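Notes for Unit 2: Paid Search Basics
Instructor: Lacey Bickerstaff

Welcome back! Today we get to my favorite part of the course - match types. A broad match keyword can bring in searches you never thought of, and an exact match keeps you close to what you typed.

Our running case is Furnival, a small supplier with 13 ad groups and a monthly budget of $2000.

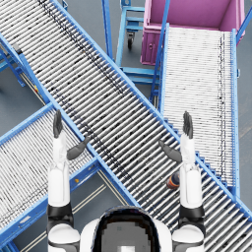
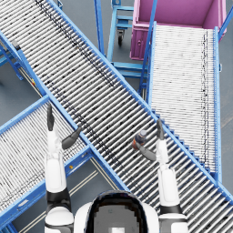 Roller conveyors with blue frames, both renders.

Read the search terms report before you touch a single bid. It's great fun once you get going, and you'll spot your first negative keywords fast (try "free" and "jobs").

For next time: draft two text ads for Furnival and bring your keyword list. Gareth Blackburn will go over landing pages with us in October.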